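Venton Screenwriters' Group
Minutes of the general meeting, 3 July 2026

In the chair: Jamshid Amini
Minutes: P.L.
Apologies: received from R.H. and from the Girkeck members, who sent written comments on item 4.

1. Minutes of the last meeting

The March minutes were agreed with one correction. Under item 5, the working title of the radio play should read "Low Water", without the article. P.L. to amend the copy on the website.

2. Matters arising

The shared folder has been tidied and old drafts moved to an archive. Members are asked to put the draft number in the name of the file and to leave the word "final" out of it. M.D. still cannot open files saved from the newer screenwriting software. PDF copies to be uploaded alongside the working file until this is sorted out.

The talk on writing for children's television has been put back to the autumn. The speaker is filming.

3. Short script call

The call closed with 89 scripts received. The readers have finished the first round and agreed a longlist of 19. Each of these will now be read again by someone who did not see it the first time.

T.B. reported for the readers. The standard of dialogue was good. A lot of scripts ran over the page limit, and the rules as printed did not say what would happen to them. It was agreed that scripts over by a page would stay in this year and that the limit would be enforced next time, with the wording changed to say so.
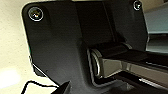 T.B. went on to say that the reading sheets had worked better than last year's. The box for "originality" gave trouble again, with readers marking it on quite different grounds. Agreed to drop that box and give the space to general comments. Feedback will go to everyone on the longlist by email. Writers who did not reach the longlist will get a standard letter, which P.L. will draft and circulate.

The prize stays at £200 for the winning script, paid on announcement. No money for second place. A suggestion that the runner-up be offered a table reading was carried without a vote.

4. "The Naseri Letters" - serial in development

The story outline has been rewritten since March. The main change is that the sister, Leila, now finds the letters in the opening episode, and the viewer reads them as she does. In the earlier outline they came out at the end as a surprise, and most people at the read-through had guessed it.

F.O. took the meeting through the new outline. The scenes at the shipping office have been cut back and the uncle has been folded into the character of the landlord. There was general approval of this. The landlord's speech at the funeral was thought too long, and F.O. agreed to look at it again.

The written comments from Girkeck were read out. They liked the first half and felt that the court case came too late to carry any weight. They also asked for the brother to be given a job, as at present he is free to turn up whenever the plot needs him.

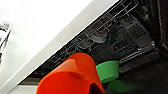 Jamshid Amini said he agreed about the brother but would leave the court case where it is. In his view the case matters to the family well before it gets to court, and the scripts should show that in small ways - a letter left unopened, a phone call cut short - without moving the hearing itself. He asked whether anyone had costed the night scenes at the harbour, as a producer would raise that first.

F.O. had not costed them. Some could be moved indoors. The argument on the quay should stay outside, and she would sooner lose the boat.

There was a longer discussion about language. M.D. asked how much of the mother's dialogue would be in Persian, and whether it would be subtitled throughout. F.O. wants the early scenes between mother and daughter left without subtitles. Views on this were mixed. It was left that the next draft will be written both ways for one scene, and the two versions read aloud at the next meeting.

Action: F.O. to circulate a revised outline and the sample scene.
Action: M.D. to check the court procedure with a solicitor friend. 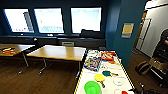 5. CREDITS AND RIGHTS

P.L. had circulated a note on credits for scripts that start life in the group. The difficulty is with scenes that are improved in the meeting by several people talking at once. The note proposes that:

- the writer who brings a script keeps all rights in it
- comments made at a meeting earn no credit
- anyone who writes pages is named on the title page of that draft
- any split of a fee is agreed in writing before the script is sent out

T.B. thought the last point would be hard to stick to when a producer wants something overnight. P.L. replied that an email between the writers would do. The note was adopted as it stands and will be given to new members.

6. Skotel

Skotel have asked to see a sample of the group's work with a view to a set of audio dramas. They want complete scripts, and they will not look at outlines. The fee has not been discussed. Members agreed to send "Low Water" and one comedy, to be chosen by those who write comedy. Nothing is to be sent until the writers have seen the terms of submission. Jamshid Amini to reply to Skotel and ask for these.

7. Table readings

Actors are needed for the next reading, in particular older men. Travel can be paid, parts cannot. Scripts should be with the actors a week ahead. The last reading overran badly and the final script was rushed, which was hard on its writer, so there will be one fewer on the next list.

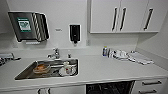
Counter with paper towel and soap dispensers.

8. Any other business

M.D. has a spare copy of a book on adapting novels and will lend it to anyone who asks. The library in Venton is offering a display case for local writers and would like typed pages with handwritten corrections on them. Offers to P.L.

The date of the next meeting will be sent round by email once F.O. has finished the sample scene.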